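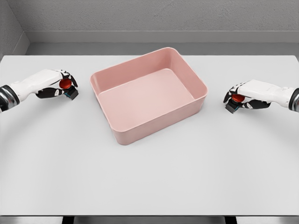
Sim cell, two-hand grip trial, parts held either side of the pink bin.

Pre-run inspection: hand comparison, Griremar vs Zondach
Bench: Winodton, sim side only
Month: April
Filled in by: controls bench, early shift

1. Both hands load, no missing joints
OK. Left and right come up clean. Wrist bands show on both.

2. Joint limits match vendor sheet
OK on left. Right thumb limit was still the old value, fixed and reloaded. Check again after any update.

3. Bin empty at start
OK. Reset script left a part in it once last month so look, dont trust the log.

4. Bin position
OK. Slightly turned, as per setup file. Do not square it up, the Zondach set ran at the same angle.

5. Table clear apart from bin
OK.

6. Grip on red-cap part, left
OK. Thumb and index on the cap, base hanging at a tilt. Tilt is allowed.

7. Grip on red-cap part, right
OK with comment. Carried lower than I'd like, just off the table. Raise the hold height before the long run.

8. Contact force cap
Set to 37 both hands. Zondach file had 43. Has to be the same or the comparison is worthless. Changed Zondach to 37.

9. Hand to hand clearance over bin
NOT CHECKED. Ran out of time. Do not let both hands go in together until this is signed. One at a time, left first.

10. Stop command
OK from the Saha controller. Second try only, first one lagged. Logged as a fault, needs a look before anyone moves this to the real arms.

11. Camera view
OK. Bin floor visible, both caps visible. Wrists are only partly in view, fine for this test, no good for the wrist wear one.

12. Run length
2000 cycles per hand set. Short run was 83, no crash, drops not scored yet.

Open items
- item 9, clearance
- item 10, stop lag on Saha
- item 7, hold height right hand
- redo the Zondach short run at the new force, old numbers are out

Result: PASS for single-hand runs. HOLD for both hands togehter.

Next check before the long run starts, 6:30 am. Use a fresh sheet, don't write over this one.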